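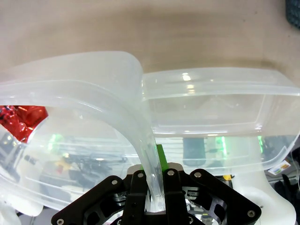
読了時間:6分

台所の保存容器を入れ替えた。前から気になっていたのはふたのほうで、本体はあるのにふたがない、ふたはあるのに合う本体がない、という組み合わせが引き出しの奥にたまっていた。夕飯の残りを詰めようとして、ふたを次々に当ててみてどれも合わず、結局ラップをかけて終わることが続いた。7月に入って冷蔵庫の中身も増えてきたので、午前中を使って全部出して見直した。

うちの保存容器は大きく分けて三つの系統がある。引っ越してきたときにまとめて買ったKateneの角型、あとから買い足したFlanuraの丸型、それから総菜や味噌が入っていた容器を洗って使い続けているもの。最後のは買った覚えがないのに増える。味噌の容器は丈夫なのでつい取っておくし、持ち寄りで誰かの家に行くと、帰りには別の容器が手元にある。

## 半透明の角型について

残すことにした中心は、白っぽい半透明の角型だ。写真のもので、すりガラスのように曇った樹脂でできている。四角いけれど角は丸く、内側の壁に浅い筋が入っている。色も柄もない地味な容器だが、使う回数はいちばん多い。

透明なガラス容器も一時期使っていた。中がよく見えるし、においも移らない。ただ重い。冷蔵庫の上の段から片手で出すのが怖くなり、ふたのパッキンも洗いにくくて、だんだん使わなくなった。今は漬物用にひとつだけ残してある。梅酢を入れておくならガラスのほうがいい。

反対に、色のついた不透明な容器は、中に何が入っているかを忘れる。一度、青い容器に入れたひじきを奥に押し込んだまま、かなり長く放置した。開ける前から嫌な予感がしたので、流しの上で、換気扇を回してから開けた。それ以来、中が見えない容器は乾物専用にした。昆布や干し椎茸なら、忘れていても困ることは少ない。

半透明はその中間で、はっきりは見えないが、何か入っていることと、だいたいの色はわかる。かぼちゃなのか、ほうれん草なのかくらいは外から区別がつく。煮物同士になると怪しい。切り干し大根ときんぴらは、開けるまでわからないことがある。それで後に書くように、ラベルを貼ることにした。

## 全部出す

まず引き出しと吊り戸棚から全部出して、食卓に並べた。本体とふたを分けて、本体にふたを合わせていく。合ったものは閉めたまま右に寄せ、合わなかったものは左に置く。やることはそれだけだが、思ったより時間がかかった。Kateneの角型は途中で仕様が変わっていて、古いほうと新しいほうでふたの縁の幅がほんの少し違う。のせると合っているように見えるのに、四隅を押すと一か所だけ浮いてくる。これまで「なんとなく閉まりが悪い」と思っていたふたは、全部この取り違えだった。

そこで、古いほうの本体の底とふたの裏に、油性ペンで小さく丸を書いた。洗っているうちに薄くなるだろうから、薄くなったらまた書く。

ふたのない本体は、すぐには捨てなかった。引き出しの仕切りに使えるからだ。浅いものは輪ゴムと袋留めのクリップ入れに、深いものは流しの下でスポンジの予備を立てておく箱にした。本体のないふたは使い道が思いつかず、処分した。鉢植えの受け皿にしようかとも考えたが、縁が低くて水があふれると思う。

捨てる基準は次のようにした。

- 縁が欠けているもの
- カレーやトマトの色がついて、漂白しても抜けないもの(ただし1個だけカレー用として残す)
- 油のにおいが取れないもの
- 電子レンジで変形して、平らな場所に置くとぐらつくもの

色がついたものを全部捨てなかったのは、どうせまたカレーを入れるからだ。新しい容器を黄色くするよりは、すでに黄色い容器に入れたほうがいい。底に「カ」と書いてある。

## しまう場所

コンロの左側の引き出しは内寸の高さが143mmある。ここに本体を重ねて入れ、ふたは別に立てて入れることにした。以前は、ふたを閉めた状態でしまっていた。これだと組み合わせを間違えることはないが、とにかくかさばる。引き出しがすぐ埋まって、入りきらない分が吊り戸棚に行き、吊り戸棚に行ったものは踏み台がないと取れないので使わなくなる。

本体は同じ大きさのもの同士で重ねる。違う大きさを入れ子にすると場所は節約できるが、いちばん内側の小さいものを取るときに全部持ち上げることになる。小さいのがいちばん出番が多いので、それはやめた。深い角型は底にいくほど少しだけ狭くなっていて、重ねるときれいに収まる。ただし完全に乾いていないと、張りついて抜けなくなる。これで何度か爪を痛めた。洗ったあとは水切りかごに伏せて、夜のうちは出したままにしておき、朝しまう。

ふたは、Trendbergの卓上用の書類立てを横向きに入れて、そこに立てている。台所用品の売り場にもふた用のスタンドはあるのだが、見に行ったものは引き出しの高さに入らなかった。書類立ては家で余っていたものだ。仕切りの間隔が広いので、ふたが斜めに倒れる。今のところは布巾をたたんで隙間に挟んでいる。見た目はよくない。

吊り戸棚には、来客や作り置きの多い時期にだけ使う大きい容器を2個残した。おせちの下ごしらえのときと、梅の時期に出番がある。それ以外は空けて、代わりに紙皿と保冷剤を移した。

## ラベル

ラベルは、マスキングテープに油性ペンで書いている。書くのは中身と作った月日だけ。以前は賞味の目安まで書いていたが、面倒で続かなかった。

貼る場所はふたではなく本体の短いほうの側面にした。ふたに貼ると、冷蔵庫で重ねたときに上のものしか読めない。側面なら、手前を向けて置けば重ねたままでも読める。Wonsideという名前の貼ってはがせるラベルも買って試したが、冷えた容器には端から浮いてきた。容器が常温のうちに貼れば大丈夫なのだと思う。ただ、書くのを思い出すのはたいてい冷蔵庫にしまったあとなので、自分には合わなかった。残りは乾物の瓶に使っている。

テープとペンは、冷蔵庫の横にかけた小さなかごに入れた。前は居間の文房具入れに置いていて、取りに行くのが億劫で書かなくなった。距離にすれば数歩なのだが、濡れた手でそこまで行く気になれない。

## 洗い方の覚え書き

自分用に書いておく。

油ものを入れた容器は、先に紙で拭き取る。そのまま湯で洗うと油が全体に広がって、内側の筋のところに残る。指でこすってきゅっと鳴らないときは、だいたい筋の部分に残っている。スポンジの角を使うか、古い歯ブラシで筋に沿って動かす。

においが気になるときは、重曹を溶かした水を入れて一晩置く。にんにくの醤油漬けを入れた容器は、これを二回やっても消えなかった。日に当てるとましになるという話を読んで、ベランダに出したら、確かに少しは薄くなった。ただ完全ではないので、にんにくはガラスに移すべきだと思う。漬物用のガラスをもう梅酢に使っているので、そこはまだ決めていない。

ふたの溝は竹串に布巾を巻いて拭く。溝の汚れは正面からだと見えにくく、斜めにして光に当てると見つかる。毎回はやらない。月に一度、まとめてやればいいことにしている。

## しばらく使ってみて

入れ替えてから9日たった。ふたを探す時間はほとんどなくなった。丸を書いた古いKateneは、最初の数日は新しいほうと混ざったが、今は手に取ったときに裏を見る癖がついた。

困っているのは、丸型の置き場だ。Flanuraの丸型は汁物を入れるのにちょうどよく、ねじ式のふたなので持ち運びにも使えるのだが、角型と一緒に引き出しに入れると隙間がたくさんできる。隙間に小さいものを詰めると、今度は丸型を取るときに一緒に出てくる。今は丸型だけ鍋の中に入れている。鍋を使うときは、いちいち外に出す。

冷蔵庫の中は、角型が増えた分だけ並べやすくなった。同じ幅のものを重ねると段がそろい、奥まで手が入る。今朝の時点で入っているのは、塩もみのきゅうり、鶏むね肉のゆでたもの、切り干し大根、それと昨日の味噌汁の具だけすくったもの。きゅうりは今日の昼に食べてしまう予定で、空いた容器には茄子の揚げびたしを入れる。油が多いので、これはカレー用の容器でもいいかもしれない。

書類立ての仕切りについては、段ボールで細い間仕切りを作ってみるつもりでいる。できたらまた書く。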